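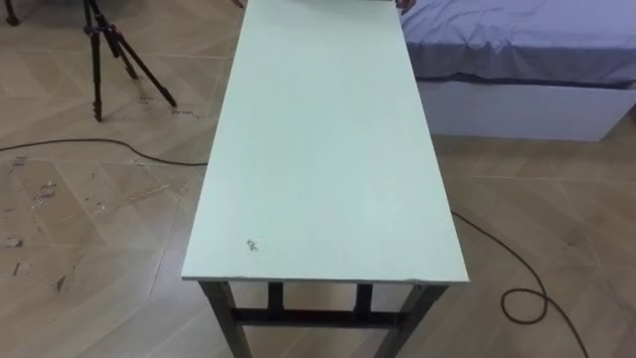 *Pale green top, dark gray legs, one corner a little chipped.*

## Houseplants in February: a few tips from someone who has killed a lot of ferns

February is when my houseplants start giving me looks. They've had months of weak light and furnace air, and they'd like to speak with whoever is in charge. Below is what I do with them, updated 02/06/2024 after I lost another maidenhair fern. I've stopped buying those. (I have not stopped buying those.)

### Put the watering can down

Most of the houseplants I've murdered went by drowning. In winter they're hardly growing and barely drinking, and a kindly person with a watering can is the worst thing that can happen to them. Stick your finger in the pot up to the second knuckle. Damp? Go do something else. Wipe your finger first.

If you can't stand having dirt under your nails, lift the pot. A dry pot is light and a wet one isn't, and after a week or two of lifting you'll know yours by feel. I own a moisture meter. It says everything I own is "moist," including the kitchen drawer it lives in.

Use water that's been sitting out overnight, so it's at room temperature. I keep mine in an old Barta juice jug with the label half scraped off, and guests have tried to drink from it.

### Dust the leaves

A rubber plant by a heating vent gets as dusty as the top of a fridge. Hold your palm under each leaf and wipe with a damp cloth. Skip the leaf shine, and skip the mayonnaise too, whatever your aunt says. African violets and other fuzzy things want a soft dry paintbrush.

### Fungus gnats

You'll get them. Mine came in with a bag of bargain potting mix and stayed for most of the winter. What worked, in the order I should have tried it:

- Let the top 2 inches of soil dry out completely between waterings.
- Stand yellow sticky cards in the pots, and keep them away from your sleeves.
- Water from the bottom for a while, using a saucer, and pour off whatever's left after an hour.

Vinegar in a dish caught one gnat and made the living room smell like a salad.

### Keep them off the glass

The windowsill is bright, and at night it's also freezing. Anything tropical should sit back a few inches, with no leaves touching the pane. I try to keep the room above 60 at night, and the plants are now warmer than I am.

Turn each pot a quarter turn when you water. I skipped this with a jade plant for 7 years and it grew into the shape of somebody trying to leave a party.

### Don't repot yet

I know. You're bored and the new pots are cute. Wait until you see fresh growth, then go up one size only. My neighbor Orsolya Gulyás moved a little peace lily into a tub you could bathe a beagle in, and it sulked until the following summer. She blames the tub. I was there, and I handed her the trowel.

When you do repot, spread a cut-open soil bag under everything and fold up the sides. Soil goes farther than you'd think, and a vacuum doesn't care for perlite.

### Cuttings

Pothos will root in a glass of water on the kitchen counter. Snip just below a node, strip the bottom leaf, and change the water when it gets cloudy. I started 13 of them last winter and ran out of glasses before I ran out of pothos. If you live near me, please come and take one. Bring back the glass.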